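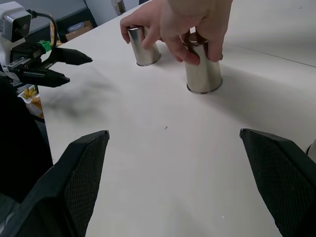 Projektbericht: Unser Besuch beim Tag der offenen Tür in Tulstead
von Meifang Dong

17. Juli 2022

14 Mal geteilt · 3 Kommentare

Also, eigentlich wollte ich für mein Semesterprojekt ja etwas über Lagerlogistik schreiben. Dann hing bei uns im Institut der Aushang vom Robotiklabor in Tulstead, »Offene Tür, Mitmachen erwünscht«, und damit war die Logistik vergessen. Aguirre aus meiner Projektgruppe war sofort dabei, und so saßen wir morgens im Regionalzug, mit belegten Broten und einem Fragebogen, den wir am Ende nur zur Hälfte ausgefüllt haben (dazu später mehr).

Das Labor liegt im hinteren Teil vom Mundik-Gebäude, und man läuft erst mal komplett daran vorbei. Drinnen gab es vier Stationen. Die erste war ein Fahrroboter, der Linien auf dem Boden folgt, kennt man. Die zweite war eine Posterwand, und die dritte eine kleine Programmierecke für Schulklassen, in der es so voll war, dass wir gar nicht reingekommen sind. An der vierten sind wir hängen geblieben, und um die geht es in diesem Bericht hauptsächlich!

Die vierte Station hieß »Hütchenspiel«. Zwei Arme an einem weißen Tisch, beide mit Greifer, dazu Metallbecher, die umgedreht auf der Platte stehen. Ein Mensch verschiebt die Becher mit der Hand, und die Arme warten mit offenen Fingern, bis sie dran sind. Gesteuert wird das Ganze mit einer Software namens Pikemeck, die am Lehrstuhl selbst entstanden ist. Ich hatte vorher gedacht, der schwierige Teil sei das Greifen. Der Betreuer an der Station meinte aber, beim Zuschauen werde es viel haariger: Die Becher sehen gleich aus, die Hand verdeckt mal den einen, mal den anderen, und poliertes Metall spiegelt alles, was drum herum passiert. Das System muss sich also merken, welcher Becher vorher wo stand — aus einem einzelnen Bild kann es das nicht ablesen.

Für das Training haben sie nach seinen Angaben 493 Durchgänge aufgenommen, von denen 338 brauchbar waren. Der Rest flog raus, meistens weil die Becher zu schnell geschoben wurden oder jemand den Tisch angestoßen hat. Das fand ich total spannend, in der Vorlesung kommt so was ja kaum vor! Da sind die Daten einfach da.

Natürlich durften wir auch selbst schieben. Aguirre hat es mit Tempo versucht, ich mit möglichst vielen kleinen Richtungswechseln. Bei mir lag der Arm dreimal hintereinander richtig, bei Aguirre einmal daneben, worauf er bis zur Rückfahrt ziemlich stolz war. Eine richtige Messung ist das nicht, das weiß ich selbst, deshalb steht es auch nicht im Auswertungsteil.

Zum Fragebogen: Wir wollten die Besucher fragen, ob sie der Maschine mehr zutrauen, nachdem sie gegen sie gespielt haben. 14 Leute haben mitgemacht, und bei drei Bögen fehlt die Rückseite, weil wir vergessen hatten, »bitte wenden« draufzuschreiben. Die meisten fanden die Arme langsamer als erwartet und trotzdem sympathisch. Ein Kind hat bei »Verbesserungsvorschläge« geschrieben: »mehr Becher«. Den Vorschlag haben wir so weitergegeben.

Offen ist bei mir noch die Frage, wie gut das Verfolgen klappt, wenn beide Becher gleichzeitig unter einer Hand verschwinden. Darauf gab es vor Ort nur die Antwort »kommt drauf an«, und ich soll im Oktober noch mal vorbeikommen, wenn die neue Version läuft. Bis dahin werte ich die restlichen Bögen aus und schreibe das Kapitel zur Methodik neu — das alte handelt ja immer noch von Gabelstaplern.

Diese Website verwendet Cookies. Mit der weiteren Nutzung stimmst du der Verwendung zu. OK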